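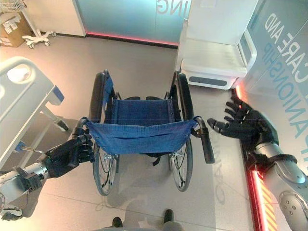

又拖了好久没更新,先随便写几句。最近满脑子都是轮椅。

外婆九月摔了那一跤之后,家里一直借着邻居的旧轮椅用,总不是办法。上礼拜终于下单买了一台,Jomstead的折叠款,1469块,加200运费。贵吗?还行吧。比这便宜的500块那种我在店里推过,轮子小,过门槛要命。3772的电动款直接pass,外婆说她不坐“会自己跑的椅子”。

看来看去最后就认准几条:

后轮要大,带手推圈,她自己手上还有劲,能划两下。
要能折,后备箱就那么点地方。
座布要结实。这个真的要看缝线,还有固定的那一排,松了人坐下去就往下陷。借的那台就是这样,外婆坐半小时就喊腰酸。

坐垫布是蓝色的好,耐脏。黑的夏天晒一下烫屁股(别问)。

然后是那块兜布。Kiều Thái以前在护理院做过,她教我的:先刹车,再铺布,两个角一起拉,别一边拉完再拉另一边,会歪。我第一次铺得皱巴巴,折边还翻到里面去了,又重来。脚踏板也是,人上下之前要先收起来,我老忘,小腿上青了一块。 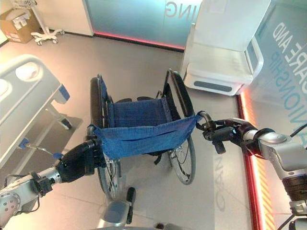 轮椅前面拉着蓝色兜布,左边是病床

还没搞定的:床和轮椅的高低差。床摇到最低还是不太对,Kiều Thái说周末过来帮我在看看。还有洗,这布到底能不能机洗?说明书翻了两遍没找到,有知道的留言说一声,谢谢。

先这样,外婆叫我了。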